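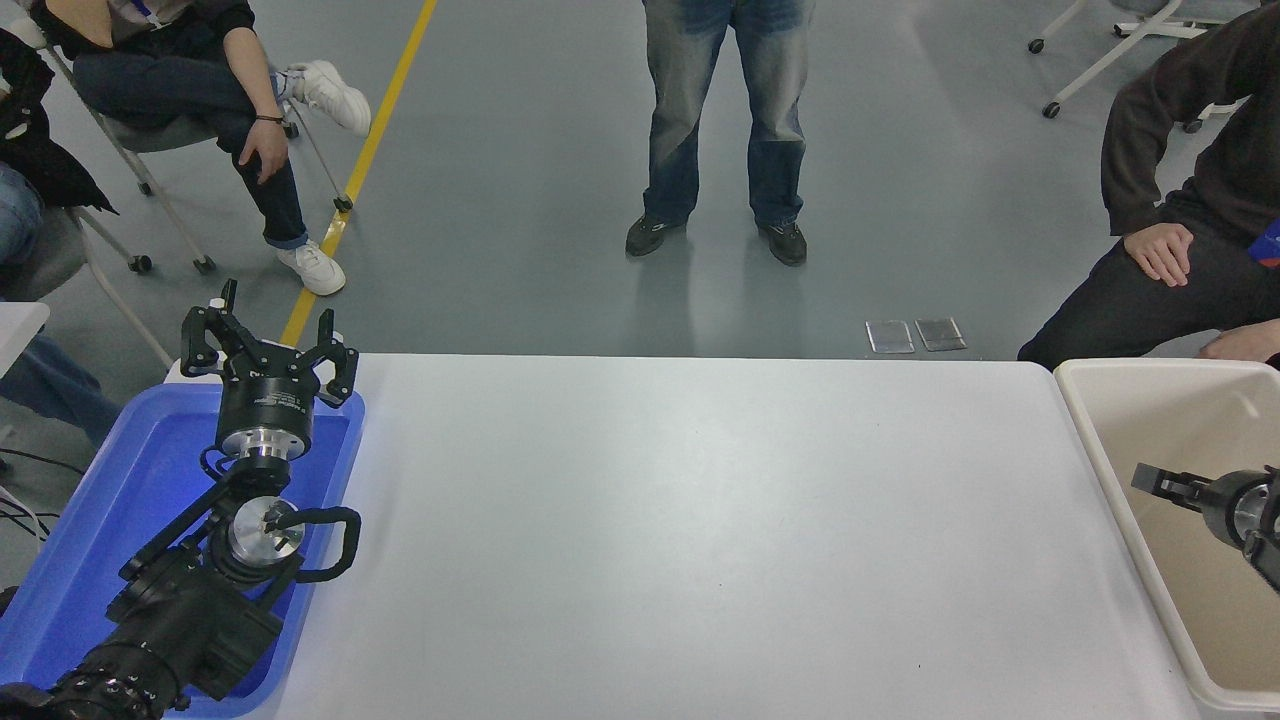 4. 授業での双腕実習

4.1 課題の決め方

前節までは設計の話ばかりだったので、ここからは実際に学生とやったことを書きます。Brirngateの演習科目「Mikska」は履修者が8人で、春学期の前半をまるごと双腕の布操作に使いました。最初に私が考えていた課題は積み木の移し替えだったんですが、初回の授業で「布がいい」と言われ、その場で変えてしまいました。シラバスとは食い違ったままです(事務の方、すみません)。

布の課題は、右腕で布を持ち上げ、卓上に広げ、両腕で二つに折る、という流れです。成功の判定は折ったあとの角のずれだけで見ることにしました。しわも点数に入れたいという意見が強くて、けっこう揉めたんですけどね。判定する人によって点が割れるので、今回は自由記述の欄に回しています。

4.2 試行の記録

集めた試行は全部で200です。そのうち20は評価用に取り分けて、学習には一切使っていません。記録と再生には、学生が書いたGrekariという小さなツールを使いました。見た目はかなり素朴ですが、試行にその場でメモを付けられるのが本当に便利で、私は途中から紙のノートをやめました!

図3は、右腕が布をつかんでいる段階です。布がくしゃっとした状態で垂れるため、次に左腕がどこを持てばよいのかが毎回変わります。学生のメモで一番多かったのもこの「持ち直し」の話で、角を探すのか、縁をたどるのか、班ごとに流儀が分かれました。左腕の待機姿勢も班に任せたのですが、手先を上に向けて畳んでおく形がすぐに広まりました。卓上を横切らずにすむので、私も楽だと思います。

図3 布をつかんだ右腕のグリッパ。左腕は指を開いて上に向けている。
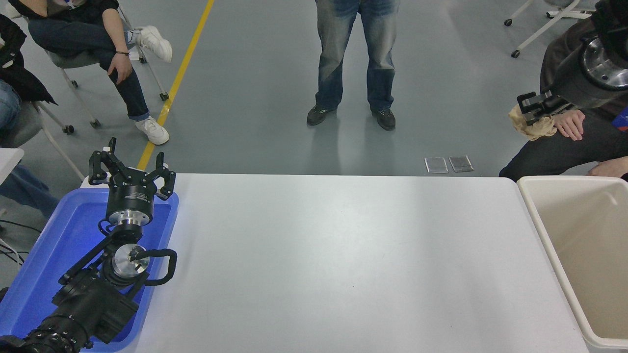
4.3 うまくいかなかったこと

まず、班の間で操作の速さがそろいませんでした。慎重な班と思い切りのいい班の試行を混ぜて学習させると、動きが途中で迷うんです。広げる手前で止まって、また下がって、また寄っていく。見ているぶんには面白いのですが、評価の時間は延びる一方でした。速さの指示を事前に出さなかったのは私の落ち度で、次の学期は手本の試行を見せてから始めるつもりです。

もう一つは交代のタイミングです。操作者は2試行ごとに替わる決まりでしたが、調子が出てくると誰も替わりたがらず、メモの操作者欄が怪しい試行がいくつか残りました。これらは操作者別の集計からは外し、学習にはそのまま使っています。

布の種類を増やす件は、Figueroaでの合同発表のあと、5月に改めて決めます。

コメント

匿名|4月20日(日)
しわの自由記述、付録に載せてもらえませんか。点数より読みたいです。

元履修生
速さがそろわない問題、うちの年も同じでした。メトロノームを鳴らしたら多少ましになりましたよ。うるさかったですけど。

匿名
評価用の分はどの班のものですか? 4.2を読んでも分かりませんでした。

著者
全班から選びました。次の版で4.2に書き足します。メトロノーム、試してみたいです!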